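**FOR IMMEDIATE RELEASE - August**

# Stomville adds bedroom sorting to its home tidying service

JIRLEY - Stomville, the home tidying firm based in Jirley, will offer a bedroom sorting visit to all of its customers from the end of August. The visit deals with the small things that collect on beds, shelves and window ledges: soft toys, cards, framed photos, wrapping and bits of packing foam.

The firm has worked mainly in kitchens and garages until now. Customers in Jirley and in nearby Ruddock kept asking for help with bedrooms, and with children's toys most of all. Stomville ran a trial over the spring and early summer, in which its staff sorted 3,571 items from bedrooms in the two towns.

Each visit lasts 4 hours and is carried out by two people. They start by clearing one flat surface, in most homes the bed. Small items are then brought to it a few at a time in a shallow tray. The customer says what stays, what is passed on and what is thrown out. Nothing leaves the room until the customer has seen it.

The tray is the main difference from the firm's kitchen visits, where everything comes out of the cupboards at once. Toys and packing tend to get mixed together, and a tray with low sides lets people see both. A knitted bunny or a blue plush toy can share a tray with a block of white foam and a crumpled plastic bag, and the sorting is done from there. Larger soft toys stay on the bed next to the tray until their turn comes.
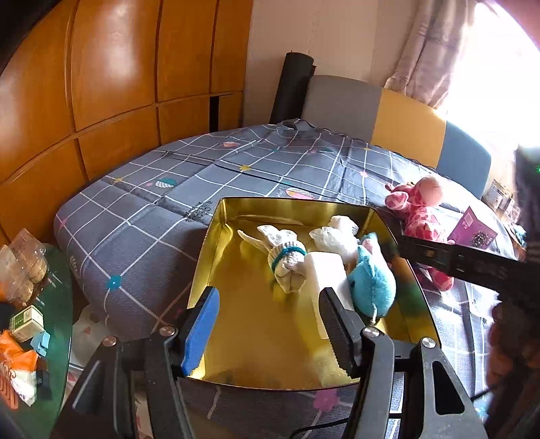

Dremonis, a toy reuse shop in Ruddock that takes in soft toys from the service, said that most of what reached its counter in the trial was clean and ready to go back on the shelf. The shop had asked for one change, that bags and foam be taken out before the toys are dropped off, and said this was now being done. It added that knitted toys sell faster than any other kind and that it would be glad to have more of them.

Wardrobes are not part of the standard visit. Customers who want one sorted can add 2 hours at the time of booking. Framed photographs are dusted and put back where they were found unless the customer asks for something else. Booklets, cards and loose papers go into a folder, which is left in the room for the customer to read through later.

Bookings open at 9 a.m. on the first working day after the summer break and can be made by phone or at the Stomville office in Jirley. The firm will take up to 6 bedroom visits a week at first - more if demand holds up through the fall. Kitchen and garage visits will go on as before, at the same rates.

**About Stomville**

Stomville provides tidying, sorting and packing help to households in Jirley and Ruddock.

**Press contact:** Stomville press desk, Jirley office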